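Section 4 of the Dodwood Robotics Club guide: getting the cable task running in the simulator. Do the install pages first. I wrote this one on 24/03/2021 after redoing the whole thing on a clean laptop, so the steps are in the order that worked for me.

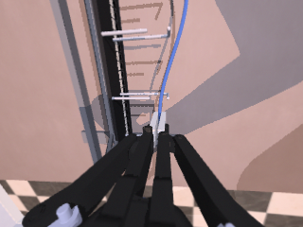
## 4.1 Before you open the task

You need the Kullo simulator installed and the club's task folder, which we call Onyeka, sitting inside your Kullo projects folder. If you put it on the desktop it'll open fine and then refuse to save anything, and you'll be as annoyed as I was.

1. Plug the laptop in. Kullo slows right down on battery with most of our machines.
2. Close your browser (yes, all of it, music tab included).
3. Open Kullo and pick **Load task**, then **Onyeka**, then **cable_pegs**.
4. Wait. The first load can take up to 2 minutes while the shadows get worked out. The window goes gray and looks dead. Leave it alone!

When it's ready you get the view down the gripper: black fingers coming up from the bottom, pale fingertip pads, and the blue cable running up and away from them. The pegs are the thin pale things lying across the view.

> **Note:** Those long dark marks on the pink surface are shadows. Two people in my group spent a good part of an evening trying to drive around one. Shadows don't collide with anything, so go straight over them.

## 4.2 Connecting the controller

We use the Zokine hand controller because the club owns a box of them. A keyboard works too, but the fingers move in jerks and you'll fight it.

1. Plug the controller in *after* the task has loaded. Do it before and Kullo grabs it as a mouse.
2. Go to **Input > Device** and choose Zokine.
3. Type 3215 in the port box. It's the same on every club laptop, and if yours is different, somebody changed it, so please change it back.
4. Squeeze the trigger slowly. The pads should close together. Let go and they should open.
5. If they do the opposite, tick **Flip trigger** and try again.

Don't skip the squeeze test. I did, then wondered why I kept dropping the cable every time I tried to hold on to it.

> **Caution:** Rest the controller flat on the table before you press **Enable**. The arm copies whatever your hand is doing the second it goes live. In the simulator that only costs you a reset, but we use the same habit on the real arm, and I'd like everybody's fingers to stay where they are.

## 4.3 Picking up the cable

1. Press **Enable** and open the pads a little wider than the cable. Just a little, because a wide-open gripper knocks into the pegs.
2. Bring the pads to the free end so the cable sits between them. Check from the side camera as well (key **C**). From the gripper view it's very easy to think you're lined up when you're really floating above it.
3. Close gently until the grip number in the corner stops climbing.
4. Lift a tiny bit and stop. See if the end comes with you.
5. If it slipped, open up, back away, and start over from step 2. Chasing a cable that's sliding makes a mess of the curve and you end up resetting anyway.

Fionnuala Foley, who coaches our build group, has us practice steps 2 through 4 over and over before we're allowed anywhere near a peg. I grumbled about it for a week. She was right, and my drops went way down.

## 4.4 Saving your run

1. Press **Stop** before you save. A run saved while it's still live won't replay.
2. Name it with your initials and a run number, like `tk_122`. No spaces, please. Kullo cuts the name off at the first space and then everyone's files overwrite each other.
3. Open **Replay** and watch the whole thing once. You'll spot stuff you never noticed while driving.
4. Copy the file to the shared drive, in the April folder. That's the one we'll pull from for the club demo.

> **Note:** Bad runs count too. Save them with `_x` on the end of the name and don't delete them. We go through them together at the start of each meeting.

## 4.5 If the cable goes crazy

Once in a while the cable starts shaking or shoots off the table. Usually the pads are squeezing too hard. Press **R** to reset, turn **Grip limit** down one notch, and go again. If it's still shaking after that, quit Kullo and reload the task from 4.1. The controller has to be unplugged and plugged back in when you do this, so go through 4.2 again, squeeze test included.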